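Home Docs Data Issues Contact
Search this site Go

# Gruvaveck: cloth handling, fault subset

Wrist camera stills and joint logs from the Gruvaveck folding cell. This subset holds the episodes affected by the gripper release fault. The main set is Ragab and has its own card.

## Contents

- 2605 episodes, all on fabric over a white surface
- 13 episodes flagged `release_fault`
- Logs in `logs/`, one file per episode

## The fault

On release, the controller reported the fingers open while the measured gap was still below the threshold. The arm then retreated with the cloth held. Britance firmware 5 has the bug. We went back to version 4 in January.
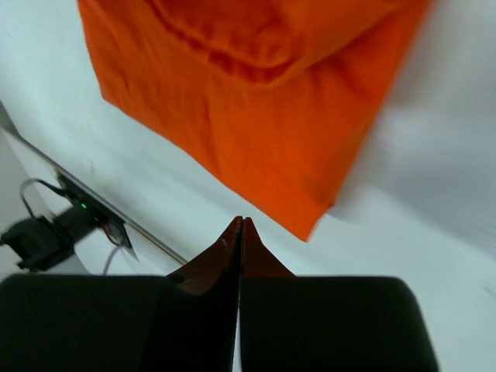
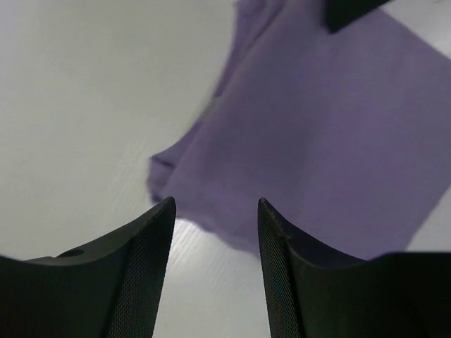 The status bit is set when the open command is sent and does not wait for the encoder. Do not use `grip_state` as ground truth in any episode numbered under 2974. Use `gap_mm` and apply your own threshold.

No one was hurt. One retreat pulled a cable hard enough to trip the stop, and that episode ends early.

## Known problems

- Timestamps drift by up to a second in long episodes
- `force_z` is missing from the flagged episodes

Corrections go to Dwynwen Edwards at Sturkine. Include the episode number and the log file.

We use cookies to remember your settings. Accept Decline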